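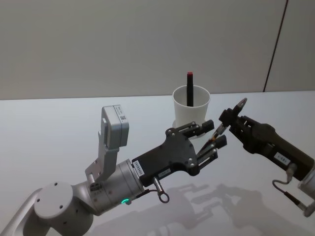
Projet de semestre Zenach, point d'étape. Le sujet est le passage d'un objet fin entre deux bras, puis sa dépose. On a gardé un plan de travail blanc et un fond gris clair pour simplifier la segmentation. L'objet du jour est le stylet à segments argentés et dorés, tenu en diagonale entre les deux pinces, pointe en bas à gauche. Le gobelet en papier, avec son marqueur à capuchon rouge, sert de repère fixe.

2/ Données : 290 démonstrations en téléopération, 139 retenues après tri. Critère de rejet principal : trajectoire interrompue plus de deux secondes.

3/ Les ombres des doigts sur la table posent problème. Le masque les prend pour l'objet quand l'éclairage est rasant. Seuil revu en September, sans effet net – on passe à la profondeur.

4/ La synchronisation des deux bras passe par Clustness. Latence mesurée : 30 ms. C'est acceptable pour une approche lente, trop pour une saisie en mouvement.

5/ Prochaine étape : orientation initiale aléatoire du stylet, puis évaluation sur la grille Weerakoon. Le rapport intermédiaire est à rendre avant la démo du club.

6/ Le code de calibration sera déposé sur Postum une fois nettoyé. Il manque la doc des repères outil.

2024-10-04

374 J'aime · 30 partages

Commentaires

Vous filtrez les ombres avant ou après la segmentation ?

Après. Avant, on perdait la pointe.

Intéressé par la calibration, surtout la partie caméra de tête.

Accueil · Explorer · Notifications · Profil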